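Tsuji gripper data: bimanual segments vs single-hand

esness_lab
Posted 9:40 am
Results from the August ablation. We trained the Ukley policy on 400 handheld garment demos, then again with the 55 bimanual ones removed. Held-out grasp failures went from 23 to 61 out of 206. Garments were on a bed with a striped quilted cover, dark cloth included.

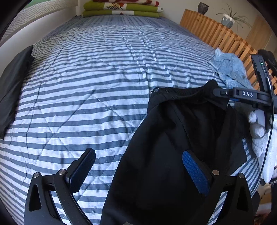 Collar and waistband grasps account for most of the gap – sleeves hardly changed. Same seed, same wrist view, no depth.

grumgate
Posted 10:15 am
You removed demos without replacing them. That confounds count with type. Drop 55 single-hand demos at random and compare.

esness_lab
Posted 10:52 am
Fair. Running it now. I doubt count alone explains it, as the curve was flat past 300. Piled clothing is scored separately, and the drop is smaller there.

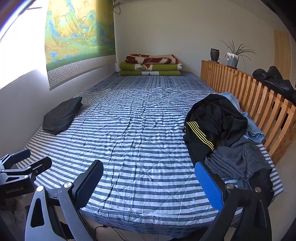

tuckrate
Heaps are where I'd distrust the metric. If any fabric between the pads counts as a grasp, the policy can't miss. Score on the intended garment instead.

esness_lab
Posted 11:30 am
We score on fabric contact at present. Relabeling would take a while.

grumgate
Then leave the pile numbers out until it's done.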